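Avocados in the Winter Kitchen

Our cooking group met on 27th December in the kitchen of Marloes Lambrechts, and the subject was how to choose fruit that is ready for the same evening. Kirsty MacKinnon brought a bag from the Pondard market and we passed everything from hand to hand. Many members asked me to write down the advice, so I do it now.

Avocados are the most difficult for me, as I always open them one day too early. Rin Kaneko taught us to press gently near the stem and never in the middle, where the thumb leaves a brown mark. Color helps also, but only with the dark kinds, and a skin can be almost black while the inside is still hard. On the stone counter, two pieces with blackish-purple skin and small red-orange speckles looked very much like ripe avocados, and one still had its little tan spot at the tip. If the fruit is soft and you have no plan for it — put it in the refrigerator, where it keeps 2 or 3 days. Recipes for the next meeting can be sent to Liesl Tanner. 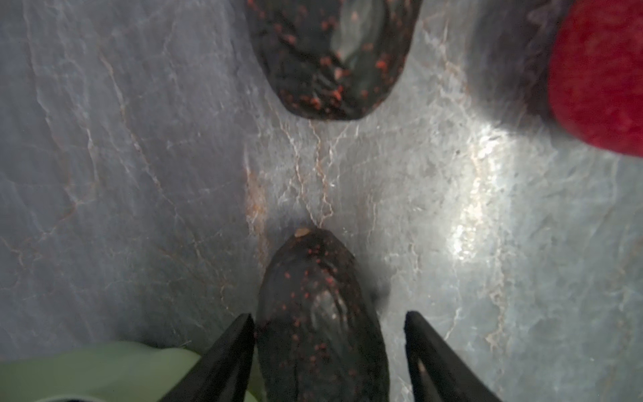
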